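Encore at the Dillau

The bus from Trastitz was late so we ran. Six blocks, her in the wrong shoes, me with the tickets in my teeth because my hands were full of coats. Doors at seven. We got there at ten of eight and the line was still out past the bakery.

"They haven't even soundchecked," said the guy in front of us. Gray ponytail, tour shirt from before I was born.

Inside. Hot. The Dillau holds 2,401 if you believe the sign by the bar, and I think they'd sold every one and then the stairs. We had the balcony, row 50-something, seats that fold up on you if you lean forward. She leaned forward. It folded.

"I'm going to laugh all night," she said.

No opener. Just a roadie with a flashlight, tuning the same guitar over and over. People clapped for him. He bowed the fourth time.

Then the lights, finally — and Lý walked out, four of them and a stool. The stool was for the singer. She was 83. I knew that, I'd read it, but knowing it and seeing her take the stairs one at a time with her hand on the drummer's arm, differnt thing.

She sat. She looked up at us, all the way up, the cheap seats.

"You're late," she said into the mike.

Whole place roared. My face went red like she meant me.

First song was a mess. She came in early, stopped, swore, started over. Second one she forgot a verse and the crowd sang it for her, badly. I thought, okay, so this is what we paid for. I was doing the math on the last bus.

Third song was the one my mother used to play in the kitchen in Pludport, with the window open, November, freezing, because she'd burned the onions again. I hadn't told anyone that. I hadn't thought of it in years. The voice had dropped way down, it was mostly breath by now, and the guitar had to wait for her at the end of every line. It waited.

I didn't clap. I couldn't find my hands, they were still under the coats.

"You want to go?" she said. "We'll miss the bus."

"One more," I said. The the seat folded up on me and I let it.

3 comments

stoolpigeon: the roadie bowing!! I've seen that guy

marnet_k: "The the seat" near the end, just fyi. Loved the onions

balcony_left: did they make the bus

Share (6)

We use cookies to remember your settings. OK / Manage
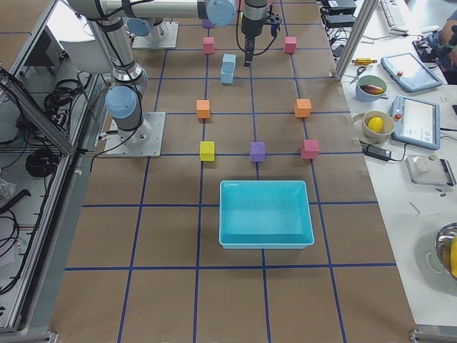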